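Datensatzkarte: Greifervergleich Handtuch, zweiarmig

Projekt: Surno
Hardwareaufbau: Hirico
Stand: April

Zweck

Der Datensatz dient dem Vergleich zweier Fingerbeläge für Parallelgreifer beim Handhaben von Frottier- und Mikrofasertüchern. Belag A (Olaniyan) ist quer gezahnt, Belag B (Vosta) hat eine Rautenstruktur. Ausgewertet werden Greiferfolg, Schlupf unter Zug und die Wiederholgenauigkeit der Faltkante. Für das Training allgemeiner Faltstrategien ist der Umfang zu klein.

Umfang

800 teleoperierte Episoden, davon 70 als Testmenge zurückgehalten. Jede Episode enthält Gelenkwinkel, Greiferöffnung, Motorstrom der Greifer und die Bilder aller Kameras. Abgebrochene Episoden sind enthalten und im Feld status mit "abbruch" markiert.
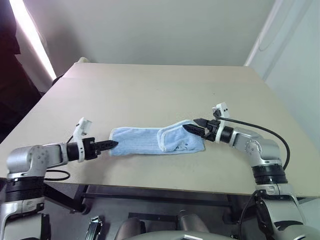
Der Schlupf wird aus dem Motorstrom und der Fingerstellung geschätzt, ein Kraftsensor im Handgelenk ist nicht verbaut. Auswertbar sind nur Abschnitte, in denen beide Greifer das Tuch halten und der Stoff dazwischen gespannt ist. Liegt eine Seite doppelt, wie bei der umgeschlagenen rechten Hälfte des hellblauen Tuchs, klemmt der betreffende Greifer mehr Material, und die Stromwerte links und rechts sind nicht direkt vergleichbar. Das Feld lagen gibt deshalb die Zahl der Stofflagen je Greifer an. Werte ohne diese Angabe sind von der Schlupfauswertung auszuschließen.

Kameras

Eine Kopfkamera überblickt die Tischfläche, je eine Kamera sitzt am Handgelenk. Die Handgelenkkameras sind über weiße Halter befestigt. Nach jedem Ausbau eines Halters ist die Hand-Auge-Kalibrierung zu wiederholen; die Kalibrierdateien liegen je Sitzung im Ordner calib.
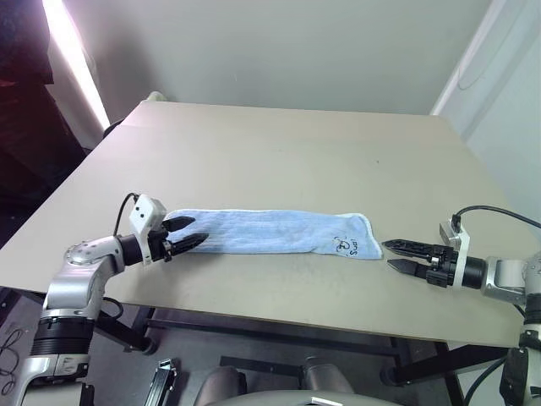

Die Zeitstempel stammen vom Steuerrechner und werden beim Eintreffen der Daten vergeben. Zwischen Kopf- und Handgelenkkameras besteht ein konstanter Versatz, der in calib/offset.yaml steht und beim Laden nicht automatisch korrigiert wird.

Annotation

Mehr als 2000 Greifereignisse sind von Hand mit Beginn, Ende und Ergebnis versehen. Zulässige Ergebnisse sind gehalten, gerutscht, verfehlt und unklar. Als gerutscht gilt ein Griff, wenn sich die Stoffkante sichtbar gegen den Finger verschiebt, auch wenn das Tuch nicht verloren geht.

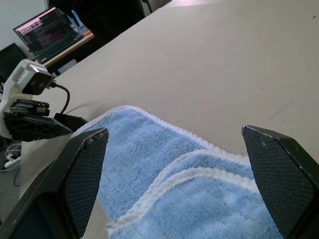

Verdeckt ein Finger die Kante in der Handgelenkansicht, entscheidet die Kopfkamera. Ist die Kante auch dort nicht erkennbar, wird "unklar" vergeben.

Bekannte Einschränkungen

Alle Aufnahmen stammen von einem Arbeitsplatz. Tischfläche und Beleuchtung wurden nicht systematisch variiert. Der Verschleiß der Beläge ist nicht protokolliert.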